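Open day at the Komham furniture workshops

The Komham workshops open to visitors twice a year, and I went to the November one. The building is a former seed store on the Bailly side of town, 15 minutes on foot from the station if you take the canal path. Entry was free but you had to book a slot. Mine was the first after lunch.

Three firms share the ground floor. Polto make tables and benches, Indier do upholstery, and the third is a small finishing shop that was closed on the day. I had come mainly for the tables. We are replacing the ones in our library meeting room and I wanted to look at pale wood at close quarters before anyone ordered from a catalogue.

The tour began in the timber store. Boards are kept flat with thin battens between them, and each stack has a card giving the month it arrived. We were asked not to touch these. From there a painted walkway takes you past the saws, which were switched off for visitors, and into the long room where tops are glued up and sanded. Polto said they finish nearly 100 tops in a normal month, most of them for schools and offices.

After that we were let loose in the room with the finished tables and could spend as long as we liked there.
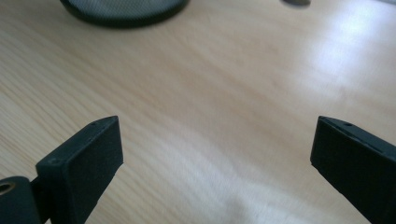
Most of my questions were about the surface. Polto offer oil or a matt lacquer. The oiled tops feel better under the hand but want redoing every year, and I doubt our building would keep that up. The lacquer is easier to live with, though a deep scratch means sanding back the whole top. They had a lacquered sample that had spent 4 years in a staff canteen. It had gone a little yellow at one end and there was a ring from a mug, but I would have been happy to eat off it.

Height was the other thing. The standard is 74 cm, which suits most chairs. Ours are on the low side, so I asked about taking a little off the legs. They will do this at the time of ordering for no extra charge, but not afterwards. Delivery is to the door only and the legs come separate. Bolts and a key are included.

I also asked about edges. The samples on the wall ran from almost square to fully rounded, and the slightly eased one seemed the right choice for people who lean on their forearms all afternoon. The fully rounded edge looks soft but pens roll straight off it.

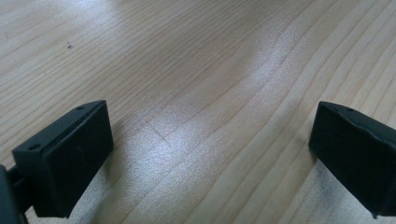

Light matters more than I had expected. The long room has windows on the north side only, and pale wood looks calm and even there. Our meeting room faces west and gets strong sun from about three o'clock, so I have asked for two offcuts to leave on the windowsill over the winter.

Indier's part of the tour was shorter. They showed how a seat pad is cut and stapled, and there was a rack of cloth remnants for sale by weight. I bought a bag of grey wool for patching.

Tea was in the loading bay – bring a coat. Parking is limited, and the yard gate is locked at five. Booking for the spring opening goes through the Komham office, by telephone only.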